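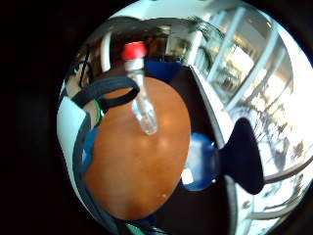 Two stars, and I wanted so badly to give it four. I've had the Cultaleo handheld gripper kit for a couple of months now, and if you're collecting pick-and-place demos for a small arm (mine's a secondhand Jendlow) you've probably looked at the same listing I did. So let me tell you what broke, because the product page sure won't.

First the good stuff, quickly. The box came packed well, the grip is comfortable even for smaller hands, and the trigger has a nice light pull. My last setup was the Osel and my thumb hurt after twenty minutes with that thing! The wide lens is great too. You get the table, the object and half the room in every recording, and the tracking software loves having all that background to hold on to. Setup took me one evening, and most of that was firmware.

My task was small screw-cap tubes. Pick one up, move it, set it in a rack, repeat. I planned on 200 demos and figured a long weekend would do it.

Somewhere past the first hour the fingers stopped opening all the way. I'd let go of the trigger and they'd come back most of the way and then just... hang there. I didn't catch it right off, because the tube usually fell out anyway. But the width reading in the log still said fully open! That's the part that makes me mad. A sticky finger is annoying, fine, it's a hinge, hinges get sticky. A log that tells you the fingers are somewhere they aren't is a whole different problem, and I trained on that data before I noticed.

You can guess how the arm behaved. It came down on the first tube with the fingers half shut, caught the cap on the edge and kept pushing. The tube shot sideways off the rack and one finger pad split. I had plain water in there and the e-stop next to my knee, so the damage was a puddle and a pad. I've got a friend who does this with glass, and I called her that same night to tell her to check her logs.

So I took the grip apart (four little screws, and one was already half stripped from the factory). The return spring hooks over a plastic post, and the post on mine had a groove worn into it where the spring had been sawing away. The width sensor reads off the trigger side of the linkage, so when the finger side hangs up, the sensor has no idea. I don't know who signed off on that. Even a cheap marker on each finger would let you check it in the video afterward, and there's nothing.

I went back through all 200 recordings by eye. 24 had fingers that were visibly not open when the log said they were, and another 11 I couldn't call either way, so I tossed those too. That was two evenings on the couch with cold coffee and I'd like them back.

Support was a mixed bag. The first reply asked me to reinstall the software. The second one, after I sent photos of the post, was much better and they mailed me a new linkage for free. It's the same plastic post though! I put a dab of dry lube on it and it's been okay since, but I check it constantly now. If you own one, here's my routine: before every session and after every 30 grabs, put a feeler block between the fingers with the trigger released. If the block drags, stop and clean the hinge. And after you swap the linkage, redo the width calibration. The manual skips that step completely and my readings were off by a couple of millimeters until I did it.

One more gripe — the spare pads. You get one pair in the box and they're out of stock everywhere I looked. I ended up with Ejigu pads, which need a trim with a hobby knife but grip better than the originals on smooth plastic.

Would I buy it again? At the sale price, maybe, if the post was metal. At full price no. The camera side is lovely and I still use it most days, but I can't recommend it for anything where a bad squeeze could hurt someone or spill something nasty. If they move the sensor to the finger side I'll come back and bump this up.

Update, June: second linkage is starting to show the same groove. Sent more photos. Waiting to hear.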